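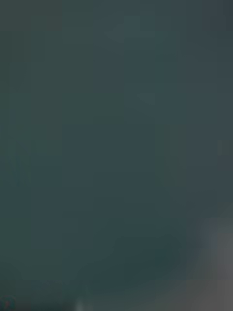
Figure 4. Dark teal-gray surface with soft changes in tone.

Last updated: April

4.2 Names for dark blue-green grays

The widest disagreement in the naming task was in the dark, low-saturation region between blue, green and gray. Colors of the general kind shown in Figure 4 do not have a common one-word name in everyday American English. Speakers have several ways around this. They can pick one of the basic color words and let it stand, they can join two of them ("blue-gray," "greenish gray"), or they can borrow the name of a thing, such as slate, steel or spruce.

All 102 participants used each strategy at least once over the full set of cards, but in this region the joined names were the most frequent. Most people put the hue word first and the gray word second. The reverse order, as in "grayish blue," was used mainly for cards that the same person had already compared with a stronger blue. We take this to mean that the last word in the name carries the category and the first word adjusts it, as is usual in English compounds. A person who says "grayish blue" is still sorting the card with the blues.

The hue word itself was less stable. Participants saw each card twice, with the second showing after a break, and a good number of those who first said "blue-gray" later said "green-gray" for the same card. Very few moved from either name to a plain "gray." Once a person had noticed a hue, they tended to keep reporting one, even when they were no longer sure which it was. Several asked during the second showing whether the cards had been changed.

Names taken from objects behaved differently. "Slate" was given by participants in every age group and was repeated by the same person more often than any joined name. "Teal" was repeated less often. Some participants kept "teal" for bright colors only and said, when asked afterward, that a dark or dull color could not be called teal. Others were happy to say "dark teal" or "dusty teal." The 2 groups did not differ in age or in the number of years they had lived in the area. They did differ in whether they had bought house paint in the past year, and the recent buyers were much more willing to use "teal" with a modifier.

We looked at this more closely using the printed color cards of two local paint suppliers, Lirnetti and Besetti. Both give object names to nearly all of their dark blue-green grays, and both use "teal" in names for colors that many of our participants would have called gray. It seems likely that people who have recently read such cards carry the wider use of the word into their own speech, at least for a while. We cannot say how long this lasts. Nobody in the sample was tested again after the session, and the paint question was added to the form only after the first 6 sessions had been run, so those participants are left out of this comparison.

Lighting was kept the same for every participant at the Etau site. At the Dimaculangan site the room had a north-facing window that could not be fully covered, and sessions there were run after dark for that reason. Names given at the two sites were close for most of the card set. In the dark blue-green region the Dimaculangan participants used "green" somewhat more often, and we do not know whether this comes from the room, the lamps or local habit. Leaving that site out does not change the ranking of the naming strategies.

The size of the color area may also matter. Our cards were small and evenly printed. Larger surfaces outside a testing room – a wall, a curtain, a painted door – are seldom even, and a speaker has to settle on a name for something that shifts from one part to the next. Section 5 returns to this question.

Comments

Sayaka Takagi: Was "navy" offered for any of the cards in this group? In my own classroom version of the task it comes up a lot for dark colors, including ones with hardly any blue in them.

Sayaka Nishimura: It came up, mostly for the darkest card. We counted it with the basic blue names. I agree it could be argued the other way and the coding sheet has it as a separate line.

paintshop_reader: I mix paint for a living and customers argue about green versus blue in these shades every week. Lamps at home make it worse.

Sayaka Takagi: Thanks, I'll check the coding sheet.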